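Motside adds guest slippers and entry racks to its furnished apartments

Motside, which rents furnished apartments by the month, is putting a low shoe rack and house slippers inside the front door of every unit it manages. The change covers 84 apartments in the Tultel building and will reach the company's other addresses over the winter.

Tenants have asked for it for a long time. Most of the apartments are carpeted from the entry through to the bedroom, and people who take their shoes off at the door have had nowhere to put them. Some bought their own racks and left them behind when they moved out. Others lined their shoes up along the wall.

"We kept seeing the same note on the move-out form," said Purificación Palacios, who runs furnishing for Motside. "Somewhere for shoes. It came up more than parking, and it was a lot easier to fix."

The rack has a light wooden bottom shelf on black metal legs and stands on short feet. Each apartment starts with two pairs of open-backed slippers with a broad closed strap over the toes, in a pale lavender-gray. The pairs go side by side on the bottom shelf with the toes facing out into the room, so that a person coming in can step straight into them.
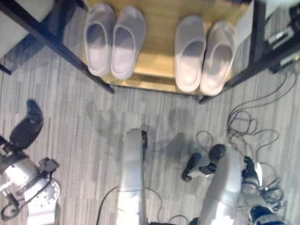 TULTEL, November — Motside worked with the home goods supplier Edodis on the slippers and with the Sepúlveda workshop on the racks. Edodis will also handle replacements. Slippers are new for every tenancy and are the tenant's to keep. The rack stays with the apartment and is listed on the inventory with the rest of the furniture.

Tenants who need a different size can say so on the booking form or ask the front desk after they arrive. Larger households can ask for extra pairs at no charge, up to 4 per apartment in all. Children's sizes are not part of the program yet.

Patricio Quintana manages the Tultel building and was responsible for fitting the first racks. He said the entry in the smaller apartments left little room to work with.

"The door opens in, and the closet is on the other side," Quintana said. "We tried a taller rack and you caught your bag on it every time you came through. The low one goes against the wall and you forget about it. Boots still go on the mat."

Installation takes place between tenancies where possible. Tenants with longer leases will get a card under the door with a proposed time, usually between 10 a.m. and noon, and can ask for another. The work takes a few minutes and no drilling is involved. Anyone who already has a rack and would like to keep using it may turn the new one down, and the slippers will be left at the front desk for pickup.

Motside is making two other small changes to its entries at the same time. The single coat hook behind the door is being replaced with a rail, and the mats outside the apartments will be swapped for a heavier kind that can be hosed down. Rents are not affected by any of this.

The front desk at the Tultel building has a sample rack and a full set of slipper sizes for tenants who want to try them on. The desk can also be reached from any apartment phone at extension 2521.

Contact: Motside Press Desk, ext. 2521 | © Motside. All rights reserved. | Back to top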